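# Gripper cell 2: setup and upkeep FAQ

Maintained by Seidu Atinga and Delali Lamptey at Lernden. Applies to the tabletop cell only. The Mokura line has its own page.

**How do I start the cell after a power cut?**

Release the stop button, wait for the controller to finish its self-test, then home the arm from the menu. Do not home with an object in the fingers. If the controller shows code 443, the wrist encoder has lost its reference; run the wrist routine once and home again.

**Which way does the table go?**

The corner marked K on the underside goes nearest the robot base. The table can be put back turned by 90 degrees without anyone noticing until the first pick misses.

**How often is the table position checked?**

At every start of shift and after anyone has leaned on or moved the table. Load program 758, jog to the reference point and read the offset. An offset of up to 2 mm is corrected in software. Anything larger means moving the table.

**What does a normal pick check look like?**

Household objects are set out on the white tabletop and the arm is brought in at low speed toward the target – the toy banana in the standard check. The ketchup bottle stays on its oval dish and the strawberry stays near the black case.

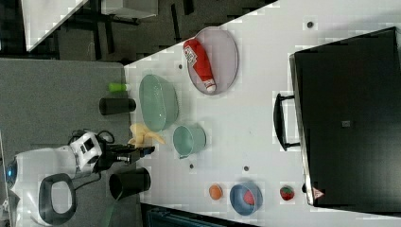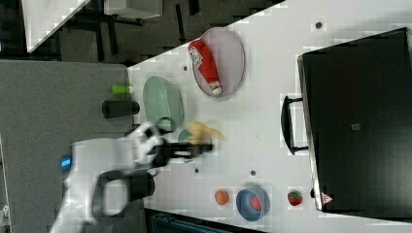
*Pick check, gripper at the toy banana, both views.*

**Do the objects have to be in exact positions?**

No. The check is for reach and approach angle. Keep each object clear of its neighbors by a finger width unless the test sheet calls for overlap.

**The fingers close unevenly. What now?**

1. Stop the arm and lock it out.
2. Wipe both fingers with a dry cloth.
3. Check the pad screws for play.
4. Run the open/close cycle 300 times without a load.

If the gap is still uneven, replace both pads as a pair. Kulkarni pads fit without shims. Sumitz pads need the thin shim on the inner face.

**Can I reroute the cable at the wrist?**

Only with the arm at home. Leave enough slack for a full wrist turn in both directions – a tight cable shows up first as a drifting force reading, later as a dropped connection.

**Does the wrist need grease?**

No. The joints are sealed. Grease on the outside collects dust and ends up on the pads.

**Who signs off after a repair?**

Delali for anything on the gripper, Seidu for the controller and wiring. Pad changes go in the log with the part number and the offset read afterward.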